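Household Skills > Small Spaces > Chapter 3
Filed under: Clearing Up, Bedrooms

Chapter 3
The Bed as a Sorting Table

When I started teaching the home care course at Barnness, I told everyone to sort their things on the floor. My knees changed my mind! A bed is a better height, it's already in the room, and you can't go to sleep until you've finished (I've tried, and there's always a box under my shoulder).

In this chapter we'll work on one bed and give ourselves 90 minutes. You'll learn to split a pile into keepers and trash, and to do it before you open a single drawer.

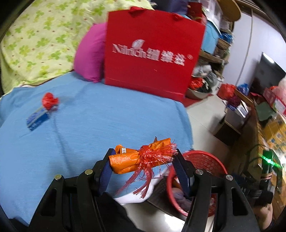 A blue blanket makes a good work surface.

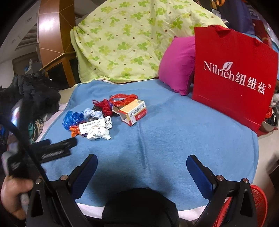
Sorting goes faster when you settle the wrappings first, and I mean before you even think about where the nice things will live. Packaging takes up far more room than whatever came in it. A torn red plastic bag, a crumpled blue one, a little medicine box with its end flap ripped open – that's a typical heap, and I'd deal with the box first. Read the flaps, keep any leaflet with the medicine, and flatten the rest. Gift bags are another story. A big red paper one that still stands up by itself, rope handle and all, can hold your keepers while you work.

My own rule for things I can't decide on is 48 hours in a bag by the door. Borbély's method, which we'll meet in Section 2, is a good deal stricter, so try mine first and see how you get on.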